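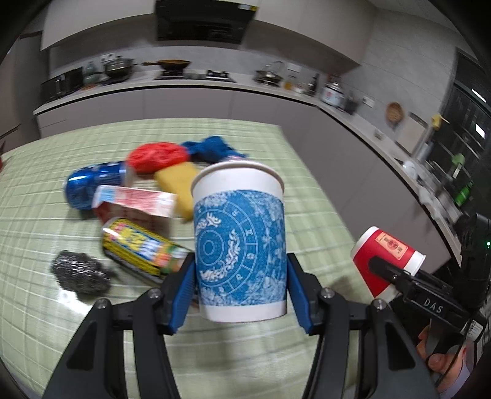
By Svenja Wallner, Brirnineo
October 16, 2021

FOR IMMEDIATE RELEASE

Brirnineo publishes its good practice guide for hand-held gripper work

I've wanted to write this announcement for a long time, so forgive me if I sound a little giddy. Our Good Practice Guide for Hand-Held Grippers is out today, free to download, and it covers the everyday stuff people keep emailing us about – how to hold a paper cup without crushing it, how to share a table, when to stop and check your pads.

The guide runs 100 pages (I fought for fewer and lost). It grew out of 480 comments sent in by teams who do this work in ordinary kitchens and living rooms, and I read every one of them, some twice. The longest chapter is on soft and thin-walled objects. Paper cups get their own section, and so do sponges, cloths and drink cans lying on their sides.

A few of the rules, so you know what you're getting:

Bring both pads onto a cup at the same height and close slowly.
When two people work at one table, agree out loud who reaches in first.
Look over the screws at the joints before each session and write it down.
Burners stay off in any kitchen where a session is running, even if the cooktop is across the room.
Ask the household before you move anything that belongs to them.

My colleague Emil Widmer wrote the chapter on shared tables. "People wanted a rule for elbows," he says. "We gave them one, and it's on page two of my chapter, and I stand by it."

Teams at Tarigan and Skorkell tried the draft over 210 sessions and sent back plenty of red ink, mostly about the checklist being too long. It's shorter now! The guide is voluntary and doesn't replace local safety law or the manual for your own equipment.

We've printed 700 copies for anyone who likes paper, and they'll ship from our Erninport office. Comments on this edition are open through December, and I'd love to hear from you – the grumpy ones too.

Press contact: Svenja Wallner, Brirnineo, Erninport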